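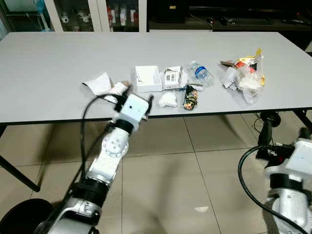

The two arms went up in June, in the shared workshop in Prestbridge, and the builder has spent most evenings since then teaching them to clear a table. The project is called Cirkano. It has no funding and one full-time worry, the cables.

"They hang outside the arms," the builder says. "I know it looks bad. If I run them inside, I have to take the whole arm apart every time one fails, and I've had 2 fail already."

The arms came secondhand from Gurard, a packaging plant that was closing a line. The pair cost $500 without controllers. The grippers were added later, and the builder is on the third set of fingers. The first set was too wide to get hold of flat things.

Trash was chosen as the job for a plain reason. "I have plenty of it. A bottle, a snack wrapper, a napkin, some boxes. I don't have to buy test parts."

The bottle is the easy one. Crumpled paper is harder, and white paper on a light gray table is harder again. Plastic bags are the worst. "You close on a bag and you get the bag and whatever is stuck to it. Or you get air."

A good run is 12 pickups without a stop. The best so far is 6. Most runs end when a cable drags across something and moves it after the software has already decided where it is.

Albers, the shop that cuts the brackets, is making a clip to hold the left cable closer to the elbow. After that the builder wants to try a darker table top, and then glass jars, "but empty ones."

Posted 8/27/18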